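Kitano Carved Chaise Lounge

Print this page | E-mail to a friend

The Kitano is a one-arm chaise lounge for a living room, a large bedroom or the end of a wide hall. It has a carved show-wood frame in a dark reddish brown, with a scrolled arm on the left and a tall scalloped back that rises to the right. The arm finishes in a carved medallion. You can sit on it the usual way or put your feet up along the seat.

The seat and back are covered in beige fabric. The seat cushion has a large floral pattern in cream and brown, with a twisted gold cord along the front edge. Five loose cushions in the same floral print are included, each finished with gold rope piping. They come in different sizes. The long one is made for the top of the back, and the rest can go wherever you like to lean.

Customers often ask what curtains go with it. Golden yellow works well with the cord and piping. A patterned carpet is fine too if the background is quiet, such as beige or light grey with burgundy flowers.
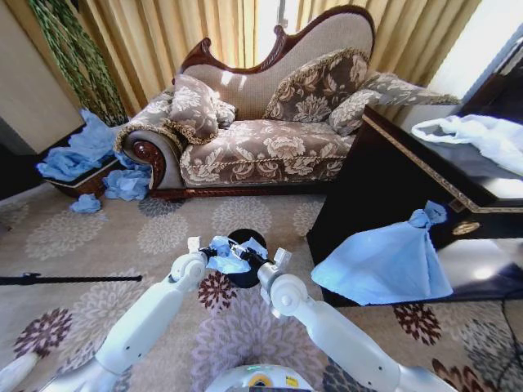
Living Room > Seating > Chaises & Daybeds

Item no. 1755. Left arm as standard. A right-arm version can be made to order and takes longer, so please call before you plan a delivery date. Orders for the right-arm version placed after September are delivered in the new year.

The chaise ships in one carton with the cushions packed separately. The feet are already attached. Two people should carry it, holding the frame under the seat. Do not lift it by the scalloped edge of the back or by the scroll of the arm.

Care: dust the carving with a soft dry brush. Wipe the wood with a barely damp cloth and dry it right away. Spray polish leaves a film in the carved parts and should be kept off the fabric. Vacuum the seat with the upholstery tool on low. Gold cord can snag, so go along it and not across. Beige fabric will fade in strong sun over the years. Turn the loose cushions and swap their places every few weeks if the chaise stands by a window.

Replacement cushions are sold singly or as a set under item no. 639. Cord and piping are sold by the yard from the Brirker trim list.

For fabric samples write to Mei-kuen Kuo in the upholstery department. Questions about delivery and stairs go to Kevser Akyol.

Print | E-mail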